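Search reviews, brands, how-tos
Go

Posted in August by Ajith Sastry
Filed under: Kits & Puzzles > Sorting and Placement

Siston layout set: a lot of money for small blue parts

I distrust any kit that sells itself on being simple. The Siston set is a white sheet printed with outlines and a handful of small blue parts that go on it. You match the part to its spot, and then you clear the sheet and do it again. Poojary sells it for $43, and I paid full price.

My first complaint is the sheet. It has nothing to hold it down, and mine slid every time I leaned on a corner. I ended up using tape. 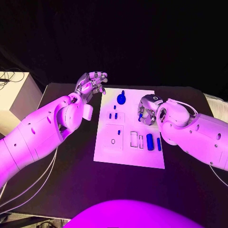 The parts are better than I expected. The small pegs stand up without fuss, though mine went over when I bumped the table. I would have liked a second color. Blue on white is easy to see, but a peg with no color cue makes you rely on the outline, and a few of the outlines are thin.

Gangadharan Acharya, who had the set before me for 2 weeks, likes it more than I do. He says the knob-shaped piece is the one everybody grabs first. Fair enough, it's the easiest to pick up.
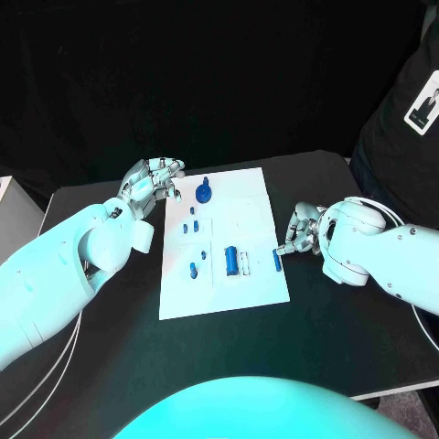
The sheet on a dark tabletop, with the round blue part near the top.

Pairs are where it gets fussy. Two pegs have to share one rectangle, and placing the second without knocking the first took me 4 tries. Biteo makes a cheaper set with raised edges that avoids the problem, but its parts feel flimsy to me.

Storage is poor too. You get a bag. At this price I want a tray.
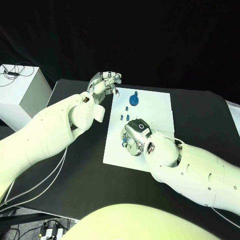 Should you buy it?

Maybe on sale. The parts are decent and the idea holds up for an evening or so. I wouldn't pay $43 again for a sheet I had to tape down.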